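Manuals > Woleo Produce Cell > Section 5: Shared Bagging Work

5.1 What changes at the station

Before the Woleo cell, packers at the Cornico site opened, filled and closed every bag by hand. The two arms now take over bag handling. The packer sets out baskets, clears stops and handles fruit that needs a hand. Rotation between stations stays at the shift lead's discretion.

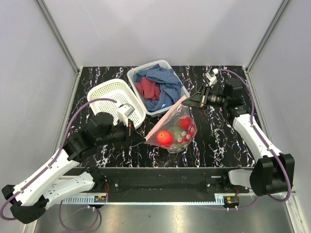
5.2 Starting a run

1. Log in with your own operator code.
2. Place the baskets on the tabletop within reach of both arms.
3. Select the bag type and press START.
4. Check the counter. Service is due at 2,800 cycles.

Note: The cell does not record packer speed. Counts are kept per cell only.
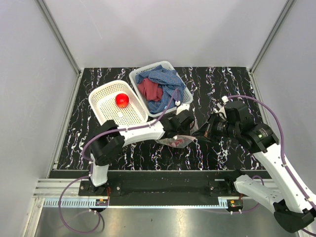 5. If a bag slips or folds over, press HOLD. Do not pull on film held by a gripper.
6. Press RELEASE, take the bag out and log the stop.

5.3 Working by hand at the grippers

CAUTION: Select HOLD before reaching in. Keep fingers out from between the gripper tips.
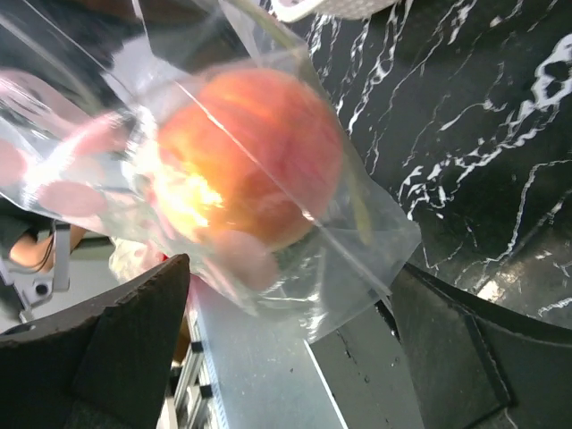

Fig. 5-3. Bagged peach held by hand near the gripper fingers.

Return to START only when all hands are out of the cell. Report repeat stops to Orhun Yurt, line support.

Rev. 14 Jan 2024

3 shares | 0 comments

We use cookies to remember your manual language. Accept | Settings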